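Korkia's final book gets a date, and I am not ready

Okay, fellow Cludgate people, we finally have news! The last book in the Cludgate series is coming out in September, and the publisher put the word out in this morning's newsletter, which I read standing up in my kitchen with toast in my hand. The toast went cold. I didn't care one bit.

It's called Korkia, after the island where the whole mess started back in book one, and it runs 761 pages. That makes it the longest of the lot by a mile. I've been hoping for a big fat ending ever since the ferry chapter in the last one (you know the chapter, and if you don't, please go read it and then come back and cry with me), so I'm thrilled. My wrists may feel differently.

What do we know? The newsletter keeps things pretty quiet on plot, but it does say the story picks up the same night the last book ended, with the sisters still on opposite sides of the harbor. It also says we get two narrators this time. I'm guessing the younger sister and the lighthouse keeper, and I will be a little heartbroken if it isn't him. He has been hanging around the edges of this story for nine books and has never gotten a single chapter of his own. Give the man his chapter!

There's a sample up already, too. The first five chapters went out to newsletter subscribers along with the announcement, and yes, I read them all before lunch. No spoilers from me, except to say that the opening line is a callback to the letter in book two and I made a noise that scared the cat. The writing feels slower and sadder than before – more weather, more people not saying what they mean – and I loved it. A few folks on the message board are grumbling that not enough happens. Fair, I guess, but I could read that harbor in the rain all day long.

I'm doing my usual reread over the summer, with short posts here as I finish each book. Mostly I read in the afternoon at the kitchen table with something to drink, and I'm trying to get through book one before the end of the week.

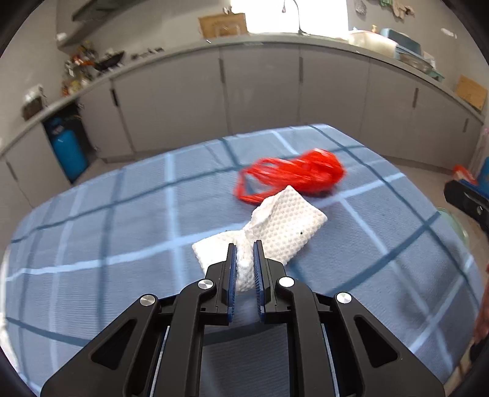
White waffle cloth on the blue plaid tablecloth.

If you want to read along, jump in anytime. You don't need fancy editions, and the library copies are just fine (mine has somebody's grocery list stuck in the middle of book four, which I've left for the next person).

Preorders are open now in hardcover and ebook. The audiobook is coming too, but there's no word yet on who's reading it, and that has me nervous. Biwott Books, my favorite little shop, is taking names for a midnight pickup if enough of us sign up. I put mine down already. They're planning to open the doors at 9 in the evening so we can sit around and argue about the ending before any of us has read it, and they'll have the older books out on the front table for anybody who still needs to catch up.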